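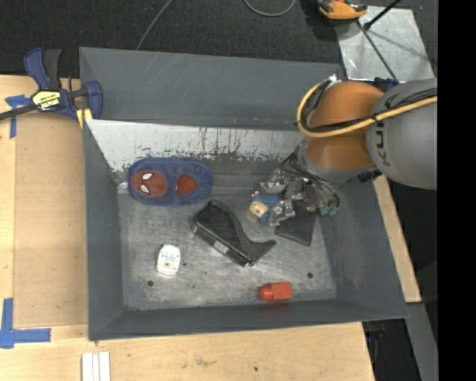

Kinditz Gardens has confirmed the passholder arrangements for its spring season, and several of them differ from what was in place last year. The park published the notice on its website on 5th January, along with the first details of the collectible pin series that will accompany the season. I have summarized the main points for readers who hold a pass or are considering one.

The season opens in April and will again be built around the Lantern Walk, the evening route that runs from the Vídalín Gate to the lake terrace. Passholders will be admitted to the Lantern Walk at no extra charge on weeknights. On Fridays and Saturdays a reservation will be required, and passholders will pay the same supplement as day visitors. Last year the supplement was waived on all nights, so this is a reduction in the benefit. The notice does not describe it as such.

Reservations will be made through the park's own booking page. The telephone line will remain open for guests who need an accessible boarding time on the lake boats, but it will no longer take Lantern Walk bookings.

The pin series is the part of the announcement that has drawn the most comment among collectors. There will be 11 designs in total. Eight are open edition and will be sold at the main shop and at the kiosk beside the carousel for the full season. The remaining three are limited. Two of these, showing the heron and the otter from the Ellia boat ride, have an edition size of 2390 each. The third, a hinged pin of the Vídalín Gate with doors that open, is limited to 700 and is reserved for passholders.

The gate pin will be sold on opening weekend only, with a limit of one per pass. Guests must present the pass in person together with photo identification. A family pass counts as one pass for this purpose, which I expect will disappoint larger households. The park has stated that any unsold pins will be offered online in the week after opening, although with an edition of that size I would not advise anyone to rely on it.

The artwork for the whole series is by Brynhildur Arnardóttir, who also designed the anniversary map two years ago. Readers who own that map will recognize the treatment of the trees and the narrow lettering. In the short interview posted with the notice, she explains that the heron was drawn from the original ride figure, before it was repainted, and that the colors follow the older scheme of slate blue and cream. I was pleased to read this. The present yellow has never suited it.

Several readers wrote to me in the fall to ask whether the Plultberg Railway would return for the spring. It will, but with a shortened route. Trains will run between the lower station and the rose garden, and the upper loop will stay closed until further notice. Esben Bisgaard, who manages guest operations at the park, is quoted as saying that the upper loop "remains part of our long-term plans." No date is given. Guests who normally use the train to reach the hilltop café should allow for the walk, which is steep in its last section and has few benches.

The price of the standard annual pass is now $135. Passes bought before the end of the winter sale will be honored at the old rate until they expire, and they carry the full set of benefits, including access to the gate pin. Renewals are handled differently. A pass that lapses before opening day must be purchased again as a new pass, and the renewal discount is lost. I recommend checking the expiration date printed on the back of the card, as the date shown in the online account was incorrect for a number of guests last season, myself included.

Dining discounts are unchanged at the two table-service restaurants. The discount at the bakery has been withdrawn. The free refill cup continues, although last year's cup will not be accepted after opening weekend.

I plan to attend on the Saturday of opening weekend and will publish photographs of the full pin series that evening, together with a report on the line for the gate pin. Readers who wish to arrange trades are welcome to leave a note in the comments. Please state which pins you have available and whether you are able to meet at the park or would prefer to mail them.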